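Ticket 176 – Right gripper drops shirt sleeves, left one doesn't
Opened by: cell operator
Status: open
Component: Wolto soft fingers, Nadollow controller
Date: 5 October 2020

Hi all, me again with the folding cell. I've been comparing the two finger sets we got in September, the stock Grorkik jaws and the softer Wolto ones, and I'm stuck on something dumb. Same arms, same controller, same shirt, and the right side keeps letting go of the sleeve when it pulls it over. The left side has been fine all morning.

What I've run so far: 65 grasps on each side with the Wolto fingers, closing current at 700 in the config for both. I lay the shirt out flat with the collar to the right, let both arms come in over it, and log whether the cloth stays in the jaws through the lift. The other clothes stay at the far end of the table so I can swap colors without stopping.

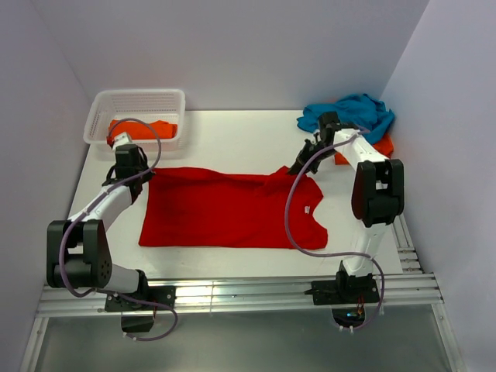 First thing I blamed was the cable. It hangs in a big loop and I figured it was tugging on the wrist at full reach, so I gave it more slack and ran another 10. No change at all, so I put it back how it was.

Then I swapped the left and right finger sets (ten minutes with a hex key, not bad!) and the drops stayed on the right. So it's not the fingers, or at least not just the fingers. I did notice the right side stops a hair higher over the table than the left when I send them both to the same height. I checked by sliding paper under the tips – the left one pins it, the right one lets it go. Thin cotton is not going to forgive that.

After that I parked one arm with its fingers wide open over a bare bit of table and went through the wrist camera view to see whether the two tips look level with each other.
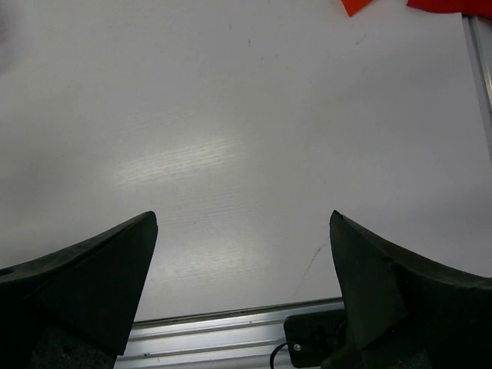 I can't tell from the camera alone, and the glare off the tabletop doesn't help one bit. If anyone has a trick for that I'd love to hear it. I tried turning exposure down in the Nadollow panel and got a darker picture with the same bright patch in it, ugh.

Update, after lunch: re-homed the right arm and ran the Sarkar height calibration from scratch. The new offset saved okay, but when I restarted the controller it loaded the old one again. Did that twice to be sure. So now I'm thinking the drops are a calibration thing and the controller is reading a stale file from somewhere.

Questions for whoever picks this up:
Where does the controller look for the arm offsets on startup?
Is there one file per arm or one shared one?
Can I just delete the old one, or will it refuse to start?

I'm leaving the Wolto fingers on for now and holding off on the Grorkik runs until the height is sorted. Logs are in the usual folder under the ticket number.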